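Keeping a cold drink from leaving rings and drips on a desk mat?
Posted by Ngân Âu, 12 November 2019 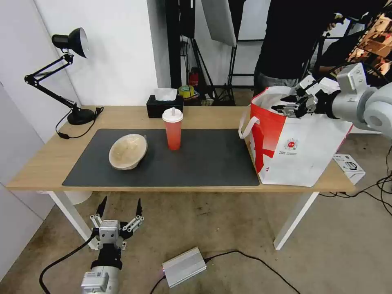
I've had my Vernia desk mat since April and I'm already fighting with it. I do everything at this table: eat, work, dump the groceries. The mat is the big dark grey sort and takes up most of the top, so wherever I put a cup down, it's on the mat. The red drink with the domed lid is my usual, and by the time I've finished there's a pale ring under the cup that a dry tissue only smears around. Soapy water lifts it for a day and then it's back (sticky, too!). Is there a trick to it, or should I just give up and go back to bare wood?

Binta Abubakar
Don't go back to bare wood, you'll get rings in that instead and they're much harder to shift! I had the same trouble with mine. Mix warm water and white vinegar, 50/50, wipe the whole mat and not only the ring, then go over it again with plain water and dry it with an old tea towel. If you only do the spot you end up with a clean patch that looks worse than the ring did. It took me 2 goes the first time. Try a corner first if you don't know what yours is made of.

Obinna Ibrahim
get a coaster

Larasati Tarigan
Binta's way worked on my felt one too, but I went very light on the water. I'd also move the cup over to that shopping bag's side and stand it on a saucer, so the lamp cord end stays dry. Sugary drinks are the worst for the sticky feeling, and I rinse mine a second time after those. Which Vernia is it, the felt or the smooth?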